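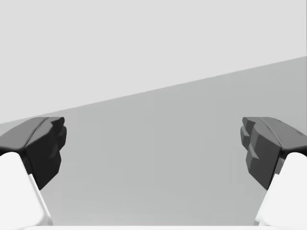

Gripper of the simulated robot in open position. Picture: Bitar

PRESS RELEASE
For immediate use

Bitar and Sukprasert begin second round of collecting robot examples at Clonberg

Clonberg, August. Bitar, the maker of software for two-armed robots, and the research company Sukprasert have started the second collection round of their common project Brilby. During this round, people will guide a simulated robot through everyday work with groceries on a table. Every attempt is recorded, and the recordings will be used to train a system which learns from examples how to pick up, move and put down objects.

The first round of Brilby was finished in the spring. It was a small one and its purpose was mainly to test the recording tools. The new round includes 19 tasks, and for each task the partners want to have 100 complete examples which have passed the check. The work is done by 16 operators in the Clonberg office of Bitar, in a morning shift and an afternoon shift.

The tasks are short and they are described to the operator in one sentence. Typical sentences are "Lift the tin and hold it over the table" or "Move the small box next to the large box". The operator holds one controller in each hand, and the two arms of the simulated robot follow the movement of the hands. The fingers are opened and closed with a trigger. Before a new operator may record, he or she practises for two shifts with objects which are later not used in the data.

"We were asked by several visitors why we do not write a program for each task," said a spokesperson for Bitar. "For one tin in one position we could do this. But we want that the robot can manage also when the tin is turned, or when a box stands close behind it. For this we need many people who do it many times, each in their own manner."

All objects in Brilby are packed groceries such as cans and cardboard boxes. They were selected by Sukprasert for their shapes. A rounded rectangular tin must be held in a different way from a round can, and a box which stands on its long edge is easily knocked over when the fingers come from the wrong side. The starting position of the objects is changed by the software before each attempt, within limits that are fixed for each task.

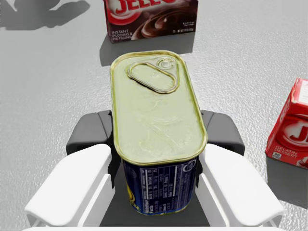
Does an attempt have to be successful to be kept?
Failed attempts are kept too, but they are marked as failed and stored apart from the good ones, and they do not count towards the 100 examples of a task.

The check of the recordings is made in two steps. First, the software looks whether the object has reached the place which was named in the task sentence. After this, a second operator watches the recording at normal speed. Recordings in which the arm waits for a long time, or in which an object is pushed through the table because of a fault in the simulation, are taken out. In the first round this second step was done only for a part of the recordings, and the partners have decided that it was too little.

Also new is the rule for pauses. Operators may now stop an attempt at any moment and throw it away without giving an explanation. The partners have learned from the operators themselves that people become careless when they feel obliged to finish an attempt that has begun badly.

"A slow and clean example is more useful to us than a fast one," said the data team of Sukprasert in a joint statement. "We do not pay by the number of recordings and we do not publish a list of who made the most."

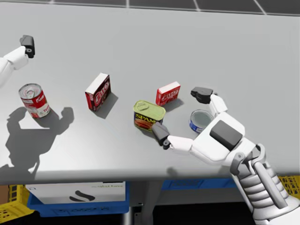
By the Brilby project office, Clonberg

Each attempt is saved from several viewpoints at the same time. There is a view over the whole table with both arms, and there are near views of the grippers. Together with the pictures, the software saves the position of each joint, the opening of the fingers and the task sentence. When the recording is played again, all these parts run on the same clock, and this was the most difficult point during the preparation of the present round. In the old version the near views came slightly later than the joint positions, and the learning system closed the fingers too early as a result. The error is repaired in version 2 of the recording software.

The partners would like to be clear about what the project cannot do at present. Brilby is made entirely in simulation. Friction, weight and light in the simulation are set by hand, and they are similar to the real values without being equal to them. A system that has learned from these examples will therefore need further examples from a real robot before it can be used with real groceries. Sukprasert will prepare this later step separately, and there is no date for it yet.

Some kinds of work are also left out on purpose. There are no tasks with knives or glass, and no cans are opened. Tasks in which both arms must hold the same object were tried in the first round, but too few of the attempts passed the check. They will come back when the controllers have been improved, so that the operator can feel better how far the two hands are from each other.

After the end of the round, the recordings will be divided into two parts. The larger part is for training. The smaller part is kept closed until the trained system is tested, and the team which does the training has no access to it. Results will be given for every task separately, including the tasks where the system does badly.

Universities and schools of engineering may ask for a sample of the recordings. The sample contains examples from all tasks and a short guide to the file format, in English. It is free of charge for teaching and for research, and requests should say in a few lines what the recordings are needed for. Answers normally take two weeks, and in August somewhat longer, as the office works with fewer people.

Visits to the recording room are possible for journalists after agreement with the project office. Please note that photographs of the operators are allowed only with their permission. Pictures from the simulation, including those with this release, may be printed with the credit "Bitar".

About Bitar
Bitar develops control and recording software for robots with two arms. The company has its office in Clonberg.

About Sukprasert
Sukprasert carries out research on learning systems for handling objects. In the project Brilby it is responsible for the choice of tasks, the check of the recordings and the training.

Contact for the press
Brilby project office, c/o Bitar, Clonberg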